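Skorkora hand gripper, three months in

Keith Wragg signed our laundry crew up for the Skorkora in February, and I've folded with it ever since (black uniform pants, mostly!). The grip is light and my wrists love it.

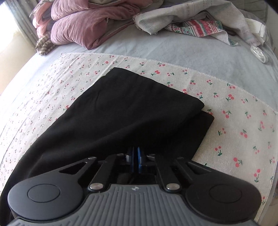

Black cloth, folded, on the cherry print.

My gripe is the pace. Leobardo Salinas and I used to chat over a pile — now we're both watching fingertips, and the target is 85 pieces a shift.
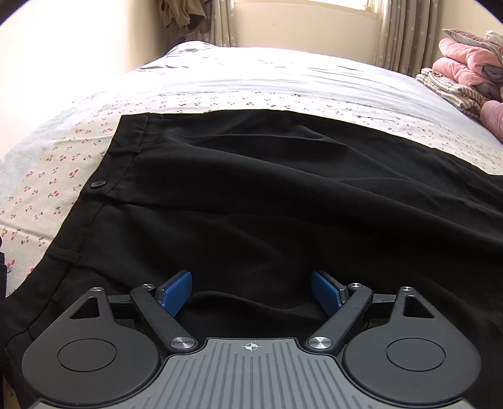

Pleats are still quicker by hand, if you ask me. I'd give it 3 stars, 4 if they drop the target.

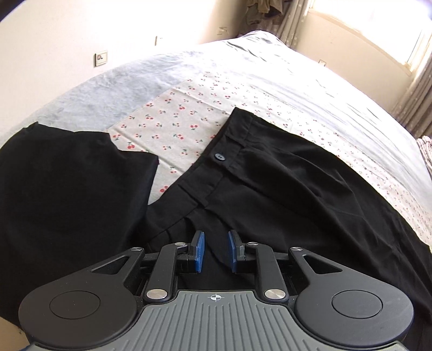
Waistband, button and the blue pads.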